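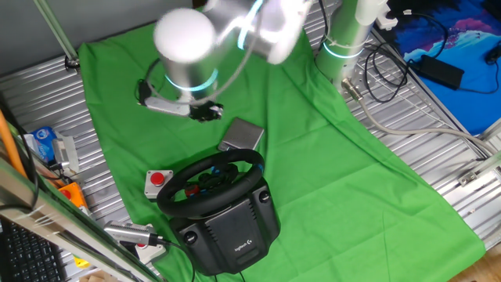
The Logitech wheel on its green cloth.

Ticket subject: Internet dies every evening, wired and wireless, comes back by itself
Opened by: Ásdís Oddsson
Opened: Jan 7, 2025
Provider: Plivham Broadband
Status: Solved (see the last entries)

First post

Hi all! I'm putting this in the home networking queue even though it started as a racing complaint, so bear with me. I race online in a little league called Pruvulska (evening races, friendly people, terrible names for their cars) and I keep getting thrown out of sessions. The game freezes, everyone else's car keeps sliding along in a straight line like they've all fallen asleep, and then I get the disconnected message.

At first I figured it was the game. Then my sister was over and her video call died at the same moment, on her phone, in the kitchen. So the whole house is losing internet.

What I have:
Plivham modem, in bridge mode
Nisbet router, bought new in July
A small unmanaged switch in the basement, feeding the desk and the TV
Desktop on a cable, everything else on Wi-Fi

What happens: early evening, the internet goes. Router lights all look normal. Modem lights all look normal. Phones still say they're connected to Wi-Fi, they just can't load anything, or they load half a page and give up. Later in the night it gets better without me touching anything. Daytime is perfect. I work from home and I've never had a bad call before dinner.

What I've tried so far: rebooting the router, rebooting the modem, rebooting them in the other order, moving the router off the shelf where the cat sleeps. Rebooting the router helps for a little bit, just long enough to get my hopes up.

Support reply, pasted from the Plivham chat

They told me evening slowdowns are usually congestion, and asked for a speed test during the trouble. I said I can't run a speed test during the trouble, that IS the trouble. They were nice about it. They ran a line check from their end while my connection was down and said the modem was online with good signal and no errors. They offered to send a tech. I said hold off, because if the modem is happy while my house is offline, I have a feeling I'd be paying for someone to come look at my own mess.

Update, later the same evening

Somebody in the replies asked me to leave a ping running to the router and another one to something outside, side by side. Great idea, should have done it days ago. I left both windows open through dinner.

Before the trouble: both fine. Router answers in next to no time, outside address is steady.

During the trouble: the outside one times out completely. The router one keeps answering! But slower and kind of jumpy, anywhere up to 400 ms, and that's from a desktop on a cable. Talking to a box in the same house.

I took that to mean the router was choking. I looked for something hogging the connection and found the TV downloading an update, so I unplugged the TV. No change. I turned off the cloud backup on the desktop. No change there either, except now I have to remember to turn it back on. (Writing it here so I do. Backup is OFF.)

Update, next day

New firmware for the Nisbet. Installed it before lunch, everything lovely all afternoon, posted a thank you here that I have now deleted, and then it went down again while the pasta was on.

Also tried:
Different cable from modem to router. Same.
Different wireless channel. Same, and I didn't expect much since the wired desktop has it too.
Changed DNS servers. Same.
Desktop plugged straight into the router, skipping the wall jack. This one was weird. Same problem, still.
Factory reset on the router, set up again by hand from scratch. That cost me an evening and two passwords I was fond of. Same.

I had the Nisbet back in its box and the receipt on top of it. I even wrote the return email. Then I got distracted by the laundry and didn't send it, and I'm glad.

Update, same night

Okay, something new. While it was down I tried to open the router's settings page, the way I always do, by typing in the address. And I got a login page. But it was the wrong one! It had a different color across the top and the word Brullier on it.

I don't own a Brullier router. I sat there and stared at it and wondered if I'd been hacked. I took a picture of it with my phone and sent it to my sister, who wrote back "isn't that your old one," and, well.

I did own a Brullier router. Before the Nisbet. I was completely sure it was in the donation bag.

Update, with the command window open

For anyone searching this later, here's the check that made it plain. On the desktop I opened a command window and ran arp -a, which lists the addresses on your network next to the hardware address each one belongs to. I did it once when things were working and wrote down the hardware address sitting next to the router's address. Then I did it again during an outage. Same router address, different hardware address. So two boxes were both claiming to be the router, and my devices were sending everything to whichever one had spoken up last. One of them has a line to the internet. The other one has nothing behind it at all.

That explains a whole bunch of stuff I'd been tearing my hair out over:

The router "kept answering" my ping because something was answering, and it was the old, slow Brullier over its bad basement Wi-Fi link.
Rebooting the Nisbet helped for a while because it announced itself again when it came up.
Plivham saw a perfectly healthy modem because the modem was perfectly healthy. Sorry, Plivham!
The factory reset did nothing because it put the Nisbet right back on the same default address, and I had set up the same one on the Brullier years ago.

It did not explain why only evenings.

Update, found it

It's in the basement, behind the seed shelf. I start peppers indoors every winter, and back when I did it with the old setup I'd stuck the Brullier down there as a repeater so I could listen to the radio on my tablet while I potted things. It was plugged into the same power strip as the grow lights. The power strip is on a timer. I'd put the lights on an evening schedule to keep the shelf warmer overnight, and I started this year's seeds right before all this began.

So the lights come on, the Brullier wakes up, it joins the network and tells everybody it's the router. Later the timer clicks off and my internet heals itself by magic. I've been losing races to a tray of peppers.

When I used it as a repeater I must have changed its address so it wouldn't clash. My guess is that it got reset at some point and went back to the old settings, maybe when I moved the shelf. I can't prove that part. The little reset hole is on the side that was jammed up against the wall, for whatever that's worth.

What I did

Unplugged the Brullier. That's the fix, that's the whole fix. I waited 60 seconds for things to settle and the outside ping came right back without touching anything else.

Then, to be sure, I plugged it back in on purpose. Down again. Unplugged it, back up. I did that a few more times than I needed to, it was very satisfying.

A couple of you asked if I could keep it as a repeater, and yes, you can do it properly: give the old box its own address that the main router doesn't use, turn off DHCP on it, and connect it through one of the regular ports, not the internet port. I thought about it. But the tablet gets a good enough signal by the shelf if I keep the basement door open, so the old one is in the donation bag for real this time (wiped, with a note taped on saying what it is and that the default address needs changing if it's going to be a second box in somebody's house).

Follow-up

Clean ping logs every evening since, right through the hours when the lights are on. My sister's calls are fine. Wi-Fi in the kitchen is a bit better too, though I might be imagining that. I finished a whole Pruvulska race last night, near the back, with no disconnect to blame it on.

I've closed things out with Plivham and told them what it was, in case they get another one of these. Thanks to whoever suggested the side-by-side pings, I'd never have gone looking inside the house otherwise. Marking this solved.

Oh, and the backup is back ON.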